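Sirnulness Shared Workshop, bench notes
Thread by Eskil Sundqvist
21 Jul 2021

Right, the drive-swapping arm. A few of you asked what I've been doing in the workshop every evening since March, so I'm going to put it all in one thread and then you can mute me in one go.

Short version: there's an old server we use for practice, there's a robot arm on the bench next to it, and I want the arm to change the hard drives. Take the old one out, put it on the rack, fetch another, put that in. A person can do it in a few seconds. I've been at it for months and I'm loving it!

The arm is called Nurkton. Holger Brekke named it before I'd even bolted it down, and by the time I'd thought of something better everybody was using his.

Why drives? I wanted a job with a real fit to it. Picking up foam blocks is fun for an evening, but a block doesn't care if you're a bit crooked. A drive in a caddy cares a lot. It has a slot, the slot has sides, and at the end there's a connector that wants to meet its other half squarely.

Also we had a box of dead drives under the stairs. That was probably the bigger reason if I'm being fair.

Every drive I use is scrap, before anybody writes in. Nothing on them, nothing that matters if I drop one. I've dropped plenty. The floor by my bench now has a rubber mat and I'd recommend one to anyone starting out.

First version of the fingers was far too fat. I drew them to be strong, and they were, and they couldn't get down beside a caddy without bumping whatever sat next to it. Lovely solid things. They're holding the window open at the moment.

Second version was thin and bent like a ruler. You'd close on the caddy, lift, and the tips would spread just enough for the whole thing to sag at one end. It looked tired. Holger said it was carrying the drive the way you carry somebody else's wet swimming things.

Third version is what's on there now. Thin at the tips, a good deal thicker further back, and screwed down properly so it can't rock. I'm so pleased with these. I drew the final shape on the back of a seed catalogue on the bus, came in, cut them, and they went on first time, which never happens to me.

Small thing that cost me two evenings: the screws. I'd used ones that stood up from the surface and one of them kept catching on the edge of the case. Swapped what I could for ones that sit down in the metal. If your gripper has to go inside something, look at every single thing that sticks out of it!

The camera rides up at the wrist and looks past the fingers at the job. I had it on a stand over the bench to begin with and the arm kept getting in its own way, so all I ever saw at the interesting moment was the back of Nurkton's elbow. Moving it to the wrist fixed that. It does mean everything in the picture is tilted whenever the wrist is tilted, and I've spent so long looking at it that level photographs seem a bit odd to me now.

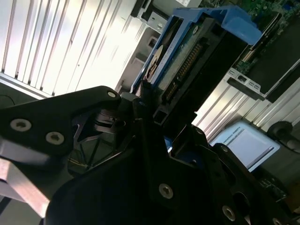

Nurkton and a blue caddy inside the server, as the wrist camera sees it. Gold pins on show!

I could look at that one all day. Those black fingers at the lower end of the drive are the third version I was going on about.

The blue is a gift, by the way. Most of what's in there is grey, silver, black or green, and then you've got this bright plastic tray. My first go at finding the caddy was just "look for the blue bit" and it got me surprisingly far.

Where it fell over was glare. The vented white metal throws back so much light that part of the view goes washed out, and if an edge I need is in the washed-out part then I've no edge. I've tried turning the bench lamp to the wall, tracing paper over the lamp, and a tea towel over the lamp (do not do the tea towel, it began to smell). Tracing paper is winning.

Next, how it moves. I split the job into steps and wrote each one on a card, pinned up over the bench. Come in high. Tilt. Close. Wait. Lift a little. Wait again. Then the rest of the way out.

The waits look silly but I'm keeping them. With no pause after closing, the arm set off while the fingers were still settling and the drive came up crooked. Half a breath of standing still and it's a different machine.

Going in is harder than coming out by miles. Coming out, the slot helps you, it guides the caddy along until it's free. Going in you have to find the mouth of the slot first, and if you're off by a whisker you're pushing plastic against metal.

What I do at the minute is let it feel its way. It comes down gently, and if it meets something too early it backs off, shifts over a touch and has another try. Little nudges. Watching it is a bit like watching someone get a key in the door in the dark. I find it very sweet.

I keep a limit on how hard it can push and I set that limit low. I'd sooner it gave up and beeped at me. The beep is horrible, Holger chose that too.

Somebody asked for numbers so I went through the log. 2,232 tries at a full swap up to last night, counting the embarrassing ones. I'm not giving you a success rate for the lot, as the early ones would drag it down to something tragic and the fingers were different anyway.

What I'm aiming at is 100 swaps in a row with nobody touching anything. Not there yet. When I get there I'll post it here in capital letters and you'll all have to put up with it.

Things that have stopped a run so far, in no order: a cable I'd left draped where the arm wanted to be, a sticker peeling off a drive and gluing itself to a fingertip, the lamp being knocked, the power going off because the kettle and the big saw were on together, and me leaning on the bench.

The leaning one took ages to find. Every time I bent down for a close look, the bench tipped by a hair and it missed the slot. Every time I stood back it behaved. I was starting to think it was shy. There's a strip of yellow tape on the floor now and I stay behind it.

On safety, as I get asked by parents when the workshop has visitors: the stop button is on a long lead and it goes wherever I go. No hands in the case when the arm is powered. It isn't a big arm but those fingers are thin metal with a motor behind them and I like my own fingers how they are.

Bits and pieces question from Hareck, who is building something similar for swapping battery packs: yes, I'd start with the fingers and leave the clever software until later. I did it the other way round. I wrote pages of careful code to make up for a finger that bent, and then binned the lot when I made a finger that didn't.

And yes you can have my drawings. They're in the workshop folder under Sjögren, which is the name of the shelf the first lot of metal came off and I never changed it. The one you want is marked FINGERS 3. Ignore FINGERS 3 OLD, the holes are in the wrong place.

Still on the list: a proper rack for the drives that are out (they're standing in a toast rack, it's a very good fit), a better cover for the lamp, and some way of checking that a drive has gone right home. At present I check by pressing it with my thumb, so I can't really call it automatic.

For that last one Holger thinks we should listen for the click with a cheap microphone. I laughed, then I went home and thought about it, and now I've ordered a microphone.

I'm in tomorrow evening from six if anyone wants to come and watch it nudge things. Bring a dead drive if you've got one, the blue caddies take the ordinary big size. Biscuits are in the tin behind the drill.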